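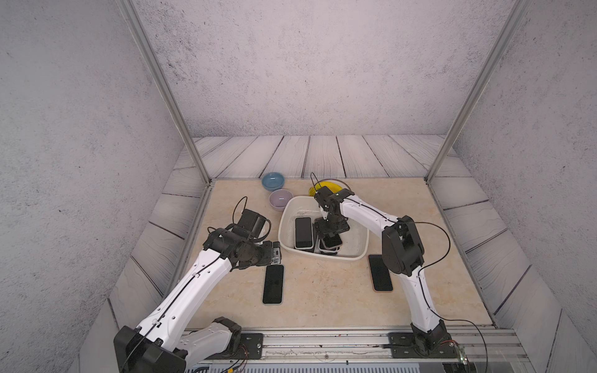
The Phone Sorters of Lilitach

I've been told more than once that the hard part of robotics is the walking. Or the seeing. Or the batteries, depending on who's buying the coffee. So when Elin Gwynne wrote to me in February and said the thing keeping her up at night was picking one black phone off a pile of other black phones, I got on a train.

Her group works at Lilitach, a low brick building with terrible parking and very good soup, and their project is called Vavora. The pitch is simple enough: old phones come in by the crate, and somebody has to lift them out, lay them down one by one and put them back in some kind of order before anyone can test them or take them apart. Right now that somebody is a person with sore wrists. Elin would like it to be two arms on a rail.

I say "simple." Try it yourself with your eyes half shut! A phone is a slab of glass. It's slick, it's flat, and it reflects whatever is above it, so a camera looking down into a white tub of them gets a muddle of dark rectangles with no clear idea where one stops and the next begins. Then there's the grip. You and I slide a fingernail under the edge without thinking. A gripper with clear plastic-looking fingers has to find that edge first, and if it's a hair too high it skates right over the top.

Vavora's answer is to let people show the robot how it's done. An operator steers both arms through the job, over and over, and a program learns to copy the motions. Lots of labs do this. What Elin's team changed is what they keep. The usual habit is to save the clean runs and throw out the fumbles, and for a long while they did that too. Then Uwe Ruppert, who runs the training side and has the patience of a heron, went back and asked for the messy ones. A finger slips, the operator backs off, nudges the phone against the tub wall and tries again. He wanted all of it.

"The clean runs taught it to be graceful," he told me over the soup. "And then it missed once and just stood there, very gracefully."

So they collected 600 runs with the recoveries left in and trained two versions of the program, one on the tidy half and one on a mix. I expected a small bump. On the stacked tub, which is the nasty test, the tidy version would get through a phone or two and then paw at the same spot until somebody stopped it. The mixed one missed plenty (I watched it miss, it's agonizing) but it would shift over, push, and come back at a new angle. In its best stretch it cleared 9 phones without help. Uwe wrote that number on his hand.

The second arm matters more than I'd guessed, too. One reaches into the tub while the other works out on the tabletop, and they have to share the space between them. Elin says the early runs were full of near misses, both grippers heading for the same phone like people going for the last dumpling. Nothing in the code tells them to take turns — the operators did, out of habit, and the program picked it up.

It's slow. I'd beat it easily, and I'm not fast. It also gets worse under different lighting, and a phone in a rubber case throws it off for reasons they're still chewing on. A partner site at Zarkutau is supposed to repeat the whole thing with its own operators, and Elin is nervous about that in a way I found reassuring. Different hands, different habits.

When I left, Uwe was asking for more bad runs. The operators had gotten too good, he said, and he was short on mistakes.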